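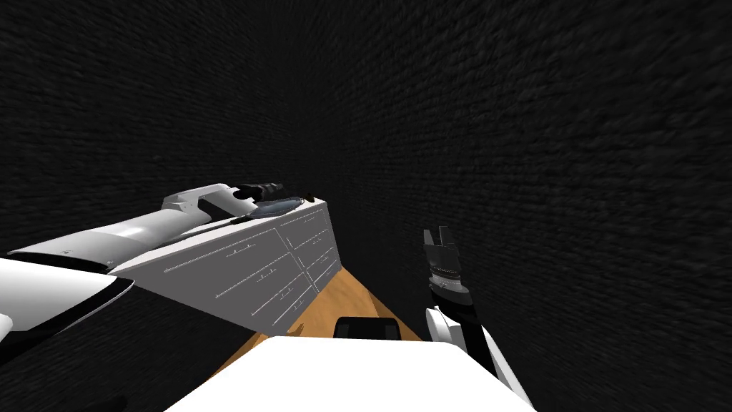 3. Collecting Demonstrations in the Corridor Task

Figure 1. The corridor task in simulation, from the viewpoint above and behind the robot. The left gripper is held just over a small gray-blue object on top of the cabinet, and the right arm stays close to the body with its gripper pointing up.

3.1 Why a narrow space

Most of our earlier work on teaching by remote control used an open table with plenty of room on all sides. It went well, and it also hid a lot. An operator with free space can approach an object from almost any direction, and the robot ends up learning whichever habit that operator happened to bring along. We wanted a setting where the body of the robot matters, where the arm that isn't working still has to be somewhere, and where a sloppy elbow costs you the whole attempt. The corridor task (Figure 1) came out of that wish, and it has been a joy to work with.

The job itself is easy to say: reach over the cabinet, pick up the object on top, bring it back toward the body without touching either wall, and hold it there for a moment. A person would do it while thinking about lunch. Through a remote link it takes real attention, and the demonstrations people give are far more varied than we expected when Venkatesh Acharya first sketched the layout.

3.2 Operators and controls

Seven operators took part. Two of them, Vesela Obradović and Eustaquio Meléndez, had driven the robot before; the other five had used the controls only in a short practice period. Each operator held one hand controller per arm. Moving a controller moved the matching gripper, scaled down by half, and a trigger opened and closed the fingers. Letting go of the side button froze that arm in place so the operator could bring a tired hand back to a comfortable position and pick up again.

The freeze button deserves a few extra words, because it shaped the data more than any other choice we made. Long reaches over the cabinet are hard to do in one sweep. New operators tended to break the reach into many short pieces, with a freeze between each one, and the recorded motion looks like a staircase. Practiced operators used one or two pieces. We kept both kinds. During cleanup we cut out the frozen stretches whenever both arms were still, but we did not smooth the corners where one piece meets the next.

Operators watched the view used in Figure 1 along with a second view from the wrist of the reaching arm. We tried leaving out the wrist view in a pilot and quickly put it back! From above and behind, it is very hard to judge how far the fingers are from a small object on a pale, flat surface, and people closed the gripper too early again and again.

3.3 What the resting arm does

We gave no instructions about the right arm in this version of the task. Operators could park it wherever they liked as long as it stayed clear of the wall. Most raised it near the body, gripper up, as in Figure 1, and then forgot about it. One operator moved it a little throughout every attempt, as a kind of counterweight, though the base is fixed and nothing needed balancing.

This turned out to be a lovely small test for the learner. A policy that copies everything will copy the idle motion too, and in a tight passage idle motion can end an attempt. We therefore report results with the full two-arm recordings and again with the right arm held at its starting pose. The comparison is in Section 5, and we think it is one of the more useful things in this paper for anyone building a two-arm setup.

3.4 Recording and review

We collected 1,000 attempts in all. The operator started and ended each one with a foot pedal, and the object was placed at a new position on the cabinet top before every start. Placements were drawn from the half of the top nearest the far end, so that every attempt called for a long reach.

Subbarao Palaniappan and Yamuna Mathew reviewed the recordings using Tullen, our playback tool, which shows the motion of both arms next to the state of the fingers. An attempt was set aside if an arm touched a wall, if the object fell from the cabinet, or if the pedal was pressed before the object had been held still. By these rules 221 attempts were set aside. We did not throw them away. They serve as negative examples in Section 4, and several of them are frankly more interesting to watch than the successes, especially the ones where the operator nearly recovers.

Review also caught a mistake of our own. In 13 of the attempts the object had been placed outside the intended half of the top. These were otherwise fine, and we moved them to a separate test group. They became our first check on whether a policy trained on long reaches could manage a short one.

3.5 Hand guiding as a comparison

Remote control is only one way to show a robot a task. For comparison we also collected hand-guided demonstrations on the physical arm at our Hendmont site, where the operator takes hold of the forearm and leads it through the motion. The physical cabinet was built to match the simulated one in height and depth, and strips of foam stood in for the walls.

Operators loved it. The motion is smoother, nobody needed a practice period, and the question of how far away the object is simply disappears when your own eyes are next to it. The trouble is that the guide's body takes up space in the corridor too. People leaned, twisted, and led the arm along paths that suited their shoulders, and those paths often brought the elbow of the robot closer to the foam than any remote operator had dared to go. Hand guiding two arms at once was also more than one person could manage in the passage, so all of these recordings use the left arm only.

We see the two methods as partners. Section 4 describes how we train on both, with hand-guided motion used to shape the final approach to the object and remote recordings used for everything before it.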